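The Long Way Through the Laundry

I learned to do laundry at 29, which is a ridiculous age to learn it. Before that I'd been washing clothes, sure, in the sense that I put them in a machine and pushed whatever button was already lit up. Then I moved into an apartment over a shoe repair place on Castellanos Street, with no hookups and barely a closet, and suddenly every clean sock I owned had to be carried down the stairs and back up again.

You get picky when you have to carry things! I started asking which of them needed washing at all. Jeans, hardly ever. Sweaters, maybe twice a winter (my mother gasped). Towels, more often than I'd been doing it, and I'll leave that there.

My teacher in all this was Harriet Baptiste, who ran the alterations counter downstairs for 40 years and had opinions about everybody's cuffs. I'd gone in with a linen shirt I thought had been ruined. She held it up, sniffed, and asked how long I'd left it in the dryer. Until it was dry, I told her. She laughed so hard she had to put down her pins.

Linen comes out damp, she said. So do cotton shirts, if you ever plan on ironing them. Shake each piece hard, once, like you're mad at it, and hang it by the hem with space on both sides. I've been doing it that way ever since, and I still make the snapping noise louder than I need to. 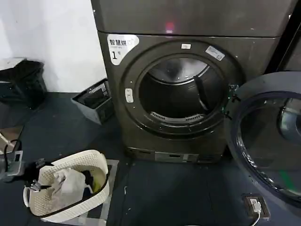

What the Lint Knows

Lint is just your clothes leaving you a little at a time. I'd never thought about that until Harriet made me roll a wad of it between my fingers. Mine was mostly blue, from one bath towel that had been shedding since the day I bought it. She told me to quit using fabric softener on it, so I did, and I swear the thing started soaking up water again.

She was less patient about pockets. In October I washed a grocery receipt with a black wool skirt and spent an entire evening on the floor with a roll of tape, picking off confetti. Now I turn out every pocket on the bed first. My best haul so far is a library card I'd already paid to replace.

The Ironing Argument

Everett Pettigrew, my neighbor across the hall, thinks ironing is a waste of a life. He hangs his shirts in the bathroom, runs a hot shower and calls it done. We've been having this fight through an open door for ages, and I'll admit his collars look fine from a distance.

But I like ironing. I like the smell, and the radio, and how a pillowcase goes flat and cool and square. I do the pillowcases first while the iron's still warming up, then collars, then sleeves, and by the time I get to the shirt backs I've usually burned my tea or forgotten it. Everett gets the spare pillowcases. He's never once sent them back.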